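How to fold shorts with elastic waists (so they stay folded!)

Posted March 9, 2022 in Laundry & Linen

I love folding shorts. There, I've said it. Shirts get all the attention and everyone has a clever method for fitted sheets, but a good pair of pull-on shorts is a lovely little folding job once you've got the knack. They're short, they're nearly square, and a whole summer's worth will fit in half a drawer if you treat them well.

The trouble is the waistband. Elastic wants to spring back, so the top of the shorts is always narrower than the legs, and if you fold them the way you'd fold jeans you get a sort of lumpy triangle that flops open the minute you shut the drawer. I've been tweaking my way around this since I started the Mumdale laundry notes, and this is the version I've stuck with. It works for board shorts, gym shorts, kids' shorts, pyjama bottoms and those khaki ones with a drawstring that everybody seems to own.

What you'll need

A flat surface, a basket to work from, and a drawer or box for the finished stack. I like a plastic basket with holes in the sides because anything still a touch damp gets some air while it waits its turn. A table or the top of the dryer is fine, and so is a clean bit of floor if your knees are up for it. Beds are comfy but too soft, and the fabric sinks when you press on it.

Step 1. Sort by fabric before you fold

Tip everything out and make two piles, slippery and not slippery. Nylon and polyester shorts slide about and need a tighter fold. Cotton and linen ones hold a crease and can be done more loosely. If you do them all in a jumble you keep changing your method halfway through and it's much slower (and a lot less fun).

While you're sorting, check the colours. Brights go together in my house, mostly for the joy of opening the drawer and seeing them all lined up. Also check that nothing is inside out, and turn out the pockets. I once put a whole tissue through with a load of navy shorts and was picking fluff off them until July.

Step 2. Wake up the waistband

Elastic that has been through the wash tends to sit all scrunched up, with the gathers packed tight in one spot and stretched thin in another. Hook a thumb inside each side of the waist and give it two or three good stretches, out and back. You'll feel the gathers even themselves out along the stitching.
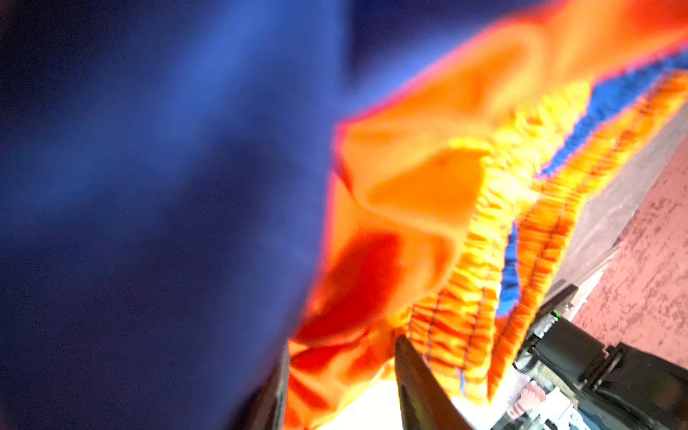 Don't go mad with it, though. A gentle pull to the width of the hips is plenty, and old elastic can go crackly if you haul on it. If you hear a crunch, that band is on its last legs and it's time to put new elastic through. A flat 25 mm is what I'd reach for with most adult shorts, and the packet I buy from Transtead does several pairs.

If there's a drawstring, even up the two ends now and tuck them inside the waist. Loose cords are the number one cause of tangled drawers!

Step 3. Lay them down and smooth from the middle

Put the shorts face up with the waistband at the top. Place one palm just below the waist and sweep down each leg in turn, then out to the sides. Going from the middle outward pushes the puffiness away through the leg openings. With slippery fabrics you'll feel the air leave, and it's strangely satisfying.

The waist will still be narrower than the hems. That's fine, leave it. Trying to stretch it flat is where most people lose their temper.

Step 4. Fold leg over leg

Bring the left leg across to sit on top of the right, matching the hems first and the waistband second. You'll have a little point sticking out where the crotch seam is. Tuck that point in toward the middle so the long edge is straight. Hold the waist in place with one hand while the other does the tucking, otherwise the elastic pulls everything out of line.
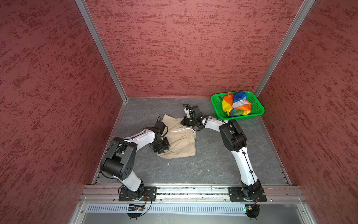

Step 5. Hems up, waist last

Now fold the hems up to a little below the waistband, leaving a gap as wide as the band itself. Then fold once more, and bring the waistband down over the top. Because the elastic is the thickest part, having it on the outside gives the bundle a firm edge to grip when you pull it out of the drawer.

For the slippery pile, go one better. Leave a bit more of the waist showing, then fold the band over the bundle and turn it inside out around the hems, like a pair of socks. It makes a snug parcel that you can toss in a suitcase and it won't come undone.

Step 6. File them on their edges

Stand the folded shorts up in the drawer in a row, waistband at the top. Stacks look neat for a day and then someone digs for the bottom pair. In a row you can see every colour at once. 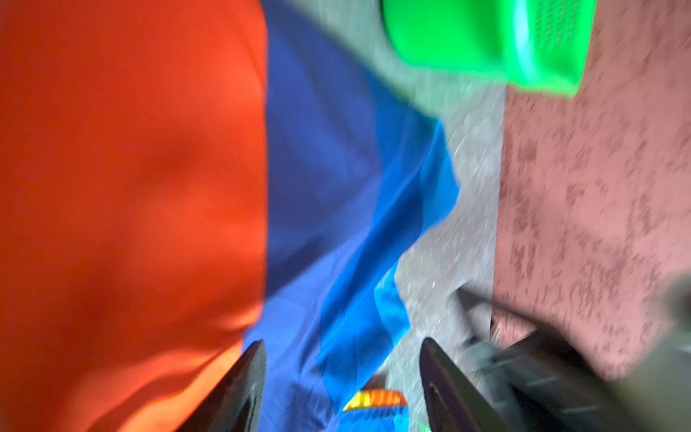
Mixed brights look brilliant lined up in a row, by the way. I go from dark to light, front to back, but a rainbow order is great for kids because they can put things away themselves. If the row keeps slumping, pop a shoebox or a small basket at one end to take up the slack, and pull it out again on washing day when the drawer fills up.

A few questions I get a lot

What about lined shorts? Pull the mesh lining straight inside the legs before Step 3. Run your hand up each leg from the hem and flatten it out as you go.

Should I iron first? Only linen, and only if you enjoy it. A firm smooth with your palms while they're still warm from the line does nearly as much.

Do cargo shorts work? They do, but flatten the pocket flaps and fold a little looser. The bulk makes a fat parcel, so I keep mine at the back of the drawer.

Can I do this with skirts? Elastic-waist ones, yes! Fold in thirds lengthwise at Step 4 and carry on as above. I'll be doing a separate page on pleated skirts, which need a bit more patience and a few pegs.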